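# Notebook: sourdough starter, jar trials, October

Picking up from the previous page, where I promised to stop opening the lid every hour. I have cut it to every two.
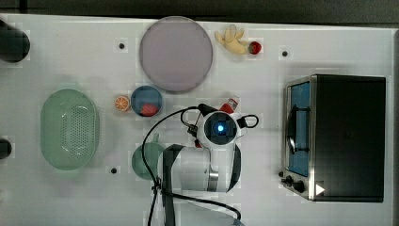

Visser thinks the whole trial is measuring the flour and calling it temperature, and wrote as much in the margin of my last entry, in ink. The objection is that I switched from the Reven rye to the Jollamby whole wheat in the same week I moved the jars off the windowsill, so any change in rise could belong to either one. I have read the remark several times looking for the flaw. There isn't one. Visser also asks whether the rubber bands slide. They do.

So, starting over with one change at a time, like people who have done this before.

**Setup**

- Two jars, same make, lids resting and not screwed down
- 100 g flour, 100 g water, 9 g old starter in each
- Jar A: Reven rye. Jar B: Jollamby whole wheat
- Both on the shelf above the fridge, same side, labels facing out
- Masking tape down the glass in place of rubber bands, level marked in pencil

The 9 g is deliberate. The last batch got a big spoonful of whatever was left, and it peaked while I was asleep, so that the only data I have is a tide line on the glass and a sour smell. A small seed ought to drag the peak out to a time when somebody is awake to write it down.

**6:40 a.m.** Mixed both. The rye took the water and turned to mortar at once. The whole wheat stayed loose enough to pour. I marked the levels and went away.

**9:15 a.m.** Nothing. Wrote down "nothing" for both jars so the column would have something in it.

**11:30 a.m.** Nothing in B. One bubble in A, against the glass, low down. I may have put it there with the spoon.

**2:00 p.m.** A has domed slightly. B is flat but has a pleasant smell, somewhere between apples and wet cardboard, and I am aware that this will not help anyone reproduce it.

**5:20 p.m.** A is up by half. B has started properly, with bubbles all the way through and a loose, stringy look when tilted. I should not have tilted it. The level line is now a smear.

**8:45 p.m.** A has doubled and is holding. B has passed it and is pushing at the lid. This is the reverse of what I wrote down last month with great confidence and underlining.

**10:30 p.m.** B has started to sag in the middle. A hasn't moved. Took 362 g from the pair of them for tomorrow's dough, mixed together, before remembering that mixing them together ends the trial. Kept a spoonful of each back, in separate cups, so it isn't a total loss.

**Notes**

Stiffness is a problem with the whole method. Equal weights of flour and water give a paste in one jar and a batter in the other, and a paste can only dome where a batter can climb. Height on the glass may be telling me more about thickness than about how lively the thing is. The Flesormont leaflet that came with the scale suggests weighing a fixed cup of starter at the peak, to see how much gas it holds. It also says the scale is good up to 2,000 g, which is more bread than I intend to be responsible for.

Temperature above the fridge wanders. It is warm when the compressor has been running and cool when it hasn't, and I have no log of either. A thermometer between the jars would settle it. We own one. It was last seen in the jam.

**Next**

1. Same flour in both jars, Reven, one on the shelf and one on the counter.
2. Then same place, two flours again, with extra water in the rye until the two stir alike.
3. Write the time on the tape itself, in pencil, at each mark.
4. Find the thermometer, wash it.
5. Answer Visser in the margin. Pencil will do.

Dough from tonight is in the fridge under a plate. Please don't bake it before I've weighed it.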